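クリスマスローズの話をします。長いです。前に「Dzene」って名札の株を買ったって書いたの、覚えてる人いるかな。あれの続き。

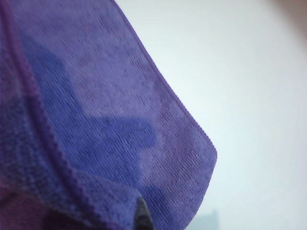 紫の布、どアップ。

で、Dzeneです。買ったときは葉っぱが3枚しかなくて、しかも1枚は縁が茶色くて、正直ちょっと後悔してたんですよ。送料込みで1200円だったから文句も言えず。

それが2月に入ってから株元をのぞいたら、土のすぐ上に丸いのがぽこっと出てて! 新葉かなと思って指でそっと触ったら硬い。つぼみだった。台所に戻ってひとりで「うわー」って言いました。

名札には「くすみピンク・セミダブル」って書いてあるんだけど、クリスマスローズの実生の名札って咲くまで信じちゃいけないやつじゃないですか。去年の「黒・シングル」はどう見ても小豆色でした。好きだけど、小豆色。

古葉切り問題。毎年悩む。うちは11月の終わりに一度に切っちゃう派だったんだけど、去年それで小さい株が春までずっとしょんぼりしてたので、今年は大株だけ切って、小さいのは半分残してます。Dzeneは3枚しかないから当然そのまま。

ハサミは株ごとに拭いてます。面倒だけど、ブラックデスで一鉢だめにしてからは怖くて。黒い筋が入った葉を見つけたときのあの、胃がすーっと冷える感じ、もう二度といらない。

そういえば文通みたいに種を交換してるDelia Moldovanさんから封筒が届きました。中身は原種系の種、数えたら80粒。数えるなよって話だけど、まく場所を決めないといけないので……。

Deliaさんのメモに「乾かすな、すぐまけ」と太い字で書いてあった。わかってます。わかってるんだけど、この時期の種って、とり置きの時点でもうだいぶ深く寝てるから、芽が出るのは早くて来年の冬、へたすると再来年。気が長い趣味だなあ。

土は赤玉小粒に軽石を混ぜて、表面だけバーミキュライト。鉢は浅いのを使うと夏に干からびるので深めの3.5号にしました。北側の室外機のない方の壁沿いに並べて、あとは雨まかせ。

番号札もつけた。うちの実生、最初の年からの通し番号なんだけど、今回のでついに538番まで行きました。もちろん今も全部あるわけじゃないです。夏に溶けたのが山ほどいる。欠番だらけのノート、見返すとちょっと切ない。

夏越しといえば、Emil Eberhardさんのブログに「腐らせるのは暑さより夜の水」って書いてあって、去年から朝の早い時間の水やりに変えたんですよ。そしたら溶ける鉢が目に見えて減った。たまたま涼しかっただけかもしれないけど、今年も朝でいきます。

早起きはつらい。

あとFustitettiの通販カタログが来てしまった。見ないつもりだったのに、夜中に付箋を貼ってる自分がいる。「Petaver」っていうアプリコットのダブル、写真がずるい。花弁の内側にだけ赤い糸みたいな筋が入ってるの。

でもPetaverは去年も載ってて、値段を見て閉じて、翌週見たら売り切れてたんですよね。今年は発売日に起きていられるかどうかの勝負。家族には言ってない。ここには書く。

置き場所がもうないのも知ってます。玄関の横のアジサイを少し寄せれば2鉢分くらい空く……空くよね? アジサイの鉢、重くて去年腰をやりかけたから、春に土替えするときまとめて動かすことにします。

肥料の質問をもらってたので。つぼみが見えてからは薄い液肥を十日に一度くらい、花が終わったら置き肥をひとつまみ。5月には全部取り除きます。前に6月までのせっぱなしにしてたら根が茶色くなって、あれは完全にわたしのせい。

あと、つぼみが上がってきたら鉢の向きを時々回してます。うちは光が片側からしか来ないので、放っておくと全員おなじ方を向いて咲いて、玄関から見ると後頭部しか見えない。毎朝、後頭部に「おはよう」って言うのさびしいでしょ。

今朝のDzene、昨日よりつぼみの首が少し伸びてました。色はまだ緑がかっててわからない。先っぽだけうっすら赤いような気もするし、願望かもしれない。

咲いたらまた書きます。小豆色だったら笑ってください。あと、Bretbridgeの即売会に行く人いたら、原種の棚に何が出てたか教えてほしいです。今年は行けそうになくて、うう、チベタヌスだけでも知りたい。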